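Threads > Training and fitness > Strength notes

Last updated: May

1/ I have taught strength classes for adults in Drernport for some years now, and people often ask me the same thing: how many sets, how heavy, how often. I will try to write down what I think in a few posts. English is my third language, so please be patient with me.

2/ First, who I am writing for. Not for competitors. I mean people with a job, maybe children, maybe a sore knee, who can come to the gym two or three times in a week. If you train for a contest, you have a coach already and you should listen to that coach.

3/ My main opinion is that most beginners change exercises too quickly. They squat for two weeks, then they read something and change to lunges, then to a machine. The body has no time to learn. I ask my people to keep the same five movements for 11 weeks.

4/ The five are: a squat, a hinge (for most people a deadlift from blocks), a push, a row, and a carry. The carry is the one they forget. You take two heavy things and you walk with them. It is very good for the grip and for the trunk, and you don't need to be taught much.

5/ About weight. In the first three weeks I want you to finish each set with the feeling that you could do four more. Yes, four. Some are disappointed with this. They come to be tired and I send them home fresh.

6/ From the fourth week, two more. From the eighth week, one more, but only on the last set. I almost never ask for a set where you fail. I did this to myself when I was younger and my left shoulder still remembers it.

7/ Rest between sets. Please rest. Two minutes for the squat and the hinge, 90 seconds is possible for the others. I see people who stand up from a heavy set and begin again after 30 seconds, and then they say the programme is too hard.

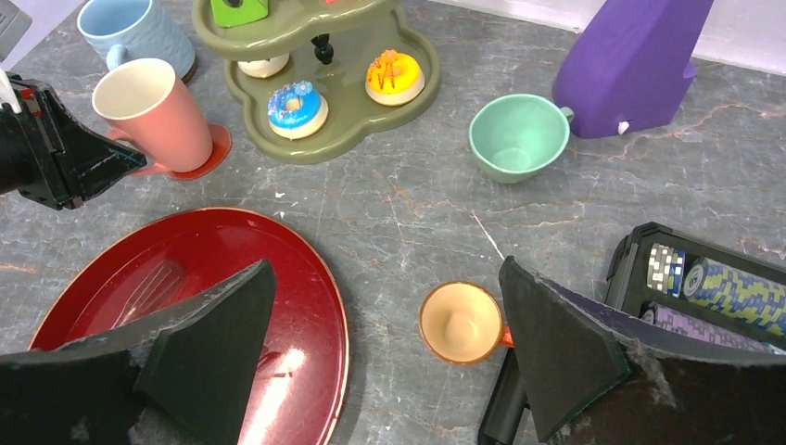 Drernport, May

8/ I continue after a break, it is early evening and the last class has gone. Some of you asked me about numbers, so I looked in my own notebook. In the last full block I lifted 108 working sets in the squat. It sounds like a lot. Over 11 weeks it is not even ten in a week.

9/ A notebook is the best equipment you can buy. I write the exercise, the weight, the repetitions and one word about how it felt. "Slow", "good", "stiff". After a few months the words are more useful to me than the weights.

10/ There is an app also, Lostel, and several in my Friday group use it and like it. I tried it for one block. It adds all your weight together and shows a big total, and mine said 2,616 kg for one session. I was proud for a moment and then I didn't know what to do with this number. So I went back to paper.

11/ To be fair to Lostel, the rest timer is good. If you are the kind of person who forgets to rest (see post 7), try it for this.

12/ A question from yesterday: "Can I do the programme at home?" Yes, mostly. For the push you have the floor. For the row you need something to pull, and a strong band on a closed door is all right if you check the band each time. For the carry, two full water containers. The hinge is the difficult one, and I would do it on one leg with a lighter weight.

13/ Another question, about soreness. Being sore on the second day is normal at the start and it should become less. If it becomes more every week, you are doing too much or sleeping too little. Pain in a joint is something different. Then stop that exercise and ask a physiotherapist, please don't ask me on the internet.

14/ I learned most of this on the Miranda course, when it was still taught in Skernen in a cold hall above the swimming pool. We practised how to explain a squat in one sentence. Mine is still "sit between your feet, not behind them". It doesn't work for everybody. For tall people I say "knees forward, chest quiet".

15/ On warming up I have changed my mind. Before, I gave everyone ten minutes of stretching. Now we do the first exercise with very little weight, then a bit more, then a bit more – and by the third set you are warm. The people who love stretching can come early and stretch.

16/ What to do when you miss a week. Nothing special. Come back, take the weights from the session before the last one, and go on. Don't put two weeks into one. I have seen this many times and it ends with a very stiff person on Monday morning.

17/ And for those above sixty who wrote to me: the same five movements, the same notebook, more patience with the weight. I would start the squat from a high chair and lower it over the weeks. Ask your doctor first if you take medicine for your blood pressure.

18/ Next time I will write about the carry only, how far, how heavy, and which hand first when you have just one weight. Until then you can send me your questions under this post and I will answer them on Friday after class.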